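La etiqueta que falta en el enchufe

Opinión
7 de junio de 2025

El consumo en reposo de los aparatos domésticos se discute casi siempre como un problema de conducta. Las campañas piden al usuario que desconecte el cargador, que apague la televisión con el interruptor y no con el mando, que revise el router antes de irse de vacaciones. El planteamiento tiene un defecto de método: asigna la responsabilidad a quien dispone de menos información. El usuario no conoce la potencia que absorbe cada equipo cuando no hace nada, y la factura no se la desglosa.

Durante el mes de diciembre medí en mi vivienda 14 aparatos con un vatímetro de enchufe Warnis, modelo de gama media, con resolución de una décima de vatio. El procedimiento fue simple: lectura a los cinco minutos de entrar en reposo, segunda lectura a la hora y energía acumulada en un día completo. La suma de las potencias en reposo fue de 61 vatios. Si se mantiene todo el año, esa potencia equivale a algo más de 530 kilovatios hora, una cantidad que cualquiera puede obtener multiplicando por 8760 y que no figura en ningún manual de los que conservo.

La distribución era muy desigual. Un amplificador Pomare comprado de segunda mano absorbía 20 vatios con el piloto en rojo, casi un tercio del total. Los cargadores de teléfono, protagonistas habituales de los folletos, quedaban por debajo de la resolución del instrumento cuando no tenían carga conectada. Una impresora Brokisik presentaba un comportamiento menos evidente: tres vatios en reposo y un ciclo de mantenimiento cada pocas horas que la lectura instantánea no recoge y la acumulada sí.

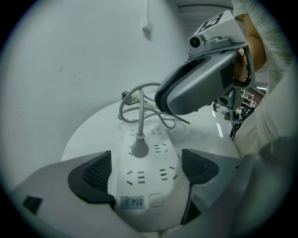 De esas mediciones extraigo dos consecuencias. La primera es que el consejo genérico de desconectarlo todo es ineficiente, porque dispersa el esfuerzo entre cargas irrelevantes. La segunda es que la medida instantánea resulta insuficiente para los equipos con ciclos internos, y que cualquier declaración del fabricante debería expresarse en energía diaria, con las condiciones de ensayo indicadas.

El sector suele objetar que el dato ya existe. Es cierto en parte: aparece en fichas técnicas, a veces en la última página, a veces en un documento descargable con un nombre de archivo ininteligible. Para mi lista de 14 equipos encontré valores declarados en seis casos. En dos de ellos la cifra correspondía a un modo de reposo con la red desactivada, configuración que no es la de fábrica y que inutiliza la función por la que se compra el aparato. Un valor obtenido en un modo que casi ningún comprador va a utilizar no es falso, pero tampoco sirve para comparar.

Mi propuesta es limitada. Todo aparato con alimentación permanente debería llevar en la clavija, o en el cable a pocos centímetros de ella, una marca con la energía consumida en 24 horas de reposo en su configuración de fábrica. La posición importa. La etiqueta energética del embalaje se tira con el embalaje, y la placa de características queda contra la pared. La clavija es el único punto que el usuario toca cuando decide si desconecta o no.

Se me dirá que la superficie disponible es escasa. Caben un número de tres cifras y una unidad. En las clavijas ya se graban tensión, corriente máxima, marcas de conformidad y referencias internas del fabricante que al comprador no le dicen nada. También se dirá que el consumo cambia con las actualizaciones de software. Es una objeción seria: el decodificador Clulto que tengo en el salón pasó de cuatro a nueve vatios tras una actualización, según mis propias lecturas. La respuesta razonable es que el valor marcado actúe como techo — una actualización que lo supere debería exigir aviso previo y opción de rechazo — y no como mera descripción del estado inicial.

Queda la cuestión del coste. Modificar un molde de clavija es una operación única por serie, y para tiradas de más de 3000 unidades su repercusión por aparato me parece asumible. Para series menores puede admitirse una funda impresa o un adhesivo resistente a la abrasión. No hace falta conectividad, ni aplicación, ni código que escanear; un código remite a una página web y las páginas desaparecen antes que los aparatos.

Tampoco creo que los enchufes inteligentes resuelvan el asunto. Cada uno añade su propio consumo, que en los dos que probé era de un vatio escaso, y solo compensa si la carga que gobierna lo supera con holgura durante las horas de corte. En el amplificador compensa. En la lámpara del pasillo, no.

Por mi parte, el amplificador lleva ahora un interruptor bipolar en el cable y los demás equipos siguen donde estaban. El total en reposo, con el amplificador cortado, ha bajado a 41 vatios. De ellos, nueve corresponden al decodificador, y sigo sin encontrar en el menú la opción que permita devolverlo al valor anterior.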